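How our robot hand learns to pick up a pen

2023-11-05, Kamel shared workshop

Ok so! We are building a robot arm. Me (Renata), Ulises and Ivana, evenings mostly. Lots of kids asked how it works so quick version.

A robot hand like ours is called a gripper. Two flat fingers. Open, close. No thumb, no pinky.

Your hand feels stuff. Ours can't. It has to be told where the pen is, how far to reach, when to squeeze. Squeeze too soon and the pen gets knocked over. Too late, it grabs air.

So we practice on the computer first. That's called a simulation, kind of like a video game of teh workshop. Pretend table, pretend pen. Drop it 900 times and nothing breaks. The real arm has 3 motors and Ulises already burned out one in October, oops.

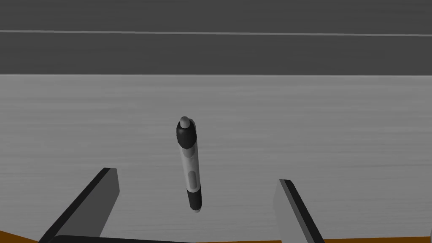 Fingers start wide open, pen in the gap. Then both move in together, slow. If one gets there first it just pushes the pen sideways.

Then lift. A little bit, wait, a bit more.

Try it at home: hold 2 rulers, one in each hand, and pick up a marker. No fingers on the marker! Harder then you think.

Next job is the wrist. Ivana has the screws.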